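Stop Calling It a Grasp Failure

A fault log is only as good as the person who has to type the word in the third column. For most of the last year the word we typed at Vadstead was "grasp." The arm closed on something, the something did not come up, and the entry read "grasp failure." We collected 468 of these entries between commissioning and the end of July. I have now read all of them, and my view is that the label cost us more than the fault did.

The fault itself is easy to state. The gripper reported its fingers closed on an object when they were closed on nothing. The controller compared the measured finger gap with the commanded gap, saw a difference larger than its threshold, and concluded that something solid was holding the fingers apart. It then moved to the place position and opened. The planner marked the object as moved. The next plan was built on that assumption, and the arm came down through a volume it believed to be clear.

In most cases the volume was clear anyway, or held something soft. In a few it was not. The worst of them bent a finger mount and put a shallow crease in a tabletop. The arm was running at reduced speed and the area was clear of people. I don't take much comfort from the second fact, because nothing in the control software depended on it.

The cause was an offset in the finger encoder. After a power cycle the gripper ran a homing routine that found the closed position by driving the fingers together until the motor current rose. If the current limit was reached early, from friction in the slide, the zero was set wide. Every later measurement carried the error. With the zero wide by a couple of millimeters, an empty closed gripper looked exactly like a gripper holding a thin object. The cell at Saltgate, with the same hand and an older firmware, homed against a hard stop and never showed the fault.

None of this is exotic. A technician with a feeler gauge could have found it in an afternoon. It took us most of a year because we were looking at vision, at finger pads, at approach angles, at object weight. We were looking at grasping. The log told us to.

Consider what the arm is asked to do. Our household set is meant to be awkward. A rigid cup gives one kind of contact and one kind of reading. A sponge compresses, so the final gap depends on force. A plush toy does both badly: the fingers sink in, the fabric bunches, and the gap at the end of the squeeze can be almost anything. A cup can also be taken by the rim, and then the true gap is the thickness of the wall, a figure very close to our bad offset.

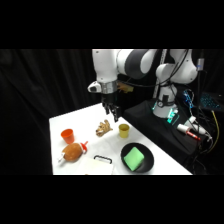
Darius Toma takes the opposite view, and put it to me in writing after I circulated a draft of this piece. A gap check is a poor sensor for soft goods no matter how well it is zeroed, he argues, and homing was simply the first of its weaknesses to get caught. Fix the encoder and the check will still pass a pinch of loose fabric as a secure hold. In his opinion the label was right all along: the system failed to know whether it had grasped, and that is a grasp failure by any sensible definition. He would remove the check entirely and require confirmation from a second source, either wrist force or a camera, before the planner is allowed to update anything.

I agree with the second half of that. I would go further and say the planner should never have accepted a single Boolean from the hand as proof that the world had changed. But I don't accept the definition. A category wide enough to hold a slipped cup, a wrongly estimated pose and a misplaced encoder zero does not help the person who opens the log at the start of a shift. It sorts three different repairs into one pile, and the pile gets assigned to whoever works on grasping.

There is also a safety argument, and here I think the usual practice in our field is weak. We tend to rank failures by what they did to the task. A dropped toy is a nuisance, so the event is a nuisance. The proper ranking is by what the machine believed at the moment of failure. An arm that drops an object and knows it is in a safe state. An arm that drops an object, or never had it, and carries on is operating on false information, and the harmless result is a matter of what happened to be underneath. Both were entered under the same word in our log, at the same severity, which was low.

When I re-sorted the entries by that rule, about 90 of them moved from low to high. All but a handful followed a power cycle. That correlation had been available to anyone who sorted on two columns. It was invisible because the severity column was filled in by looking at the table and seeing nothing broken.

The changes made so far are modest. Homing now runs at two current limits and faults if the two zeros disagree. The gripper closes empty once after every power cycle and the gap must read as empty. The planner no longer updates an object's position on the hand's word alone. Since the new routine went in we have run 3,000 cycles without a false hold, a number I report with caution, as our fault was never frequent and the slide was cleaned and greased at the same time. I would have preferred to change one thing and measure. The schedule did not allow it.

The log has changed too. The third column now records what was observed, in plain terms: "object not lifted," "object released early," "hand reported object, none present." A fourth column, left blank on the day, is for cause. It may be filled only after a test that could have shown the cause to be something else. The technicians dislike the blank column, and so does the reporting software, which treats an empty field as an incomplete record and sends a reminder every morning.

I would ask other groups running this type of hand to check their homing routine, and to do it before they retrain anything. Command the gripper closed with nothing in it, power it down, bring it back, and close it again. Write down both readings. If they differ by more than the thickness of the thinnest thing you pick up, your hold check is not telling you anything, and the older entries in your log should be read again with that in mind.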